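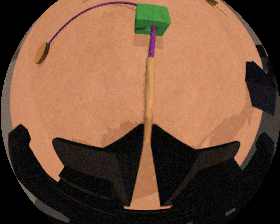
Simulated wrist view: green block, tan stick and purple cable on the bench top, gripper fingers at the bottom.

Rornier bench cell
For small assembly and kitting work

The Rornier is a single-arm cell with a two-finger gripper and a wide-angle wrist view. It is made by Clarau for benches where people and the arm share the day's work. Each job is tried in the Ketum simulator first, so the bench stays in use while a new routine is being set up.

What changes for staff
The arm takes the repeat picks. Your people load trays, check finished parts and deal with anything the arm sets aside. Most sites keep the same number of staff on the bench and move them between loading and checking every 2 hours. Operators can stop, edit and restart a routine themselves -- no programming is needed for day-to-day changes.

Cables and long thin parts need more set-up time than blocks. Allow for this when planning a changeover.

"We wanted the fitters to write the pick order, as they know the parts," says Viola Zuccaro, bench lead at Cocco.

In the box
Arm and two-finger gripper
Wrist camera
Ketum licence for 15 routines
Stop button on a 2 m lead
Spare finger pads

Training
One day on site for up to 20 operators. Refresher sessions are booked separately.

Delivery
42 working days from order. Bench not included.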